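**Ordenar una caja con cosas pequeñas mezcladas**

Wing-sze Su, septiembre de 2018

Tengo una caja de cartón donde acabó todo lo pequeño del dormitorio: sobres, bolsitas, cajitas. ¿Cómo la ordeno sin comprar organizadores?

**Martens_524**

Ponla abierta sobre la cama y saca primero lo más grande. Las cajitas, de pie contra un lado, y las bolsas juntas.

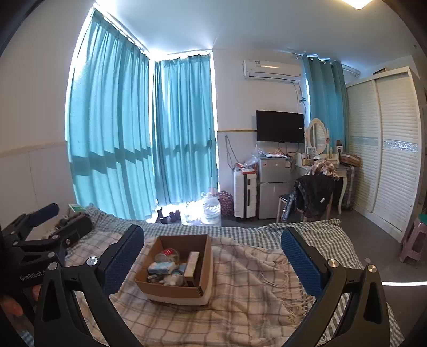
¿Conviene guardar las bolsas de plástico vacías?

Guarda 2 y tira el resto. Dobladas caben en un sobre.

**randadeck**

Yo lo metería todo en un cajón y listo.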